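Furnished lets. I'm done with them, and I think you should be too.

My last place, 27 Jetier Court, came "fully furnished". Meaning a sofa I couldn't sit on, a bed with a dip in it, and five dining chairs. Rent was 712 more over the year than the same apartment bare, one floor up. I asked. Desmond Ostrowski lives up there, he showed me his lease.

And then the inventory. Eleven pages. Every fork. Serkton took 395 out of my deposit for a scratched coffee table I'd kept in a closet since January -- in a closet! Under a sheet.

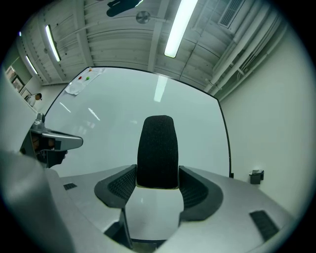 *Black mesh pad on a light gray body, from below.*

People say furnished is easier if you move a lot. Maybe. Maëlle Friesen moves every year and she swears by it. But she also pays for a storage unit, becuase her own stuff never fits round the landlord's. So what's easy about that?

An empty room you can measure. You know where your desk goes. You buy a used bed, sell it when you leave, and the money is yours. Nobody inspects it.

Landlords won't like this either, they think the furniture is what gets the place rented. It's the light and the water pressure. Kitchen a bit. Take the wardrobe out and show me the wall behind it, I want to see if theres damp.

Offer both. Same apartment, two prices, tenant picks. Put the furniture price on its own line of the lease so we can all read it.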